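Keep Dispatch Close to Home

July
By a Grorosdale resident

The county wants to close the police dispatch room in Grorosdale and send our calls to a regional center in Nurnusard. The plan goes to a vote after the summer break. I think the town should say no, or at least ask for a better offer than the one on paper. 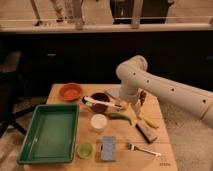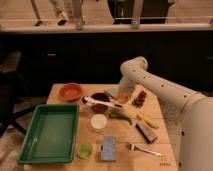
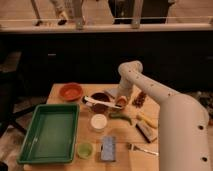
Bowls and a green tray on a wooden table.

The case for the move is money. One large room costs less to run than several small ones, and the equipment in ours is old. I don't dispute either point. The radio console needs replacing, and the night shift has been hard to fill for years.

But a dispatcher does more than answer a phone. Ours know that there are two Mill Roads and that the one past the creek floods. They know which farm gates are locked at night. When a caller says she is behind the old feed store, the person on the line knows where that is, even though the sign came down long ago. A map on a screen won't show it.

Brutia joined the regional center before us. People there say that routine calls are handled well and that the staff are polite. They also say callers are asked for a street address before anything else, and out on the ridge many places don't have one that anybody uses. A driver who slides into a ditch up there can describe the barn across the road. He can't give a house number.

Distance matters for another reason. Nurnusard is 58 miles away. Officers here used to stop by the dispatch room at the end of a shift and talk over what had gone wrong. Small mistakes got fixed that way. With the room gone, a complaint becomes a form, and the draft agreement gives the center 30 days to answer it.

The town of Assefa found a middle way. It kept its own dispatchers for days and evenings and sends only the overnight calls to the center. That costs more than a full merger and less than what we do now. I would like to see the same numbers worked out for Grorosdale before anyone votes.

Some 200 people signed the petition at the library. Many of them, like me, have called that room at a bad moment and were glad the voice on the other end knew the road. The council should put the Assefa option on the agenda and give us the cost in writing.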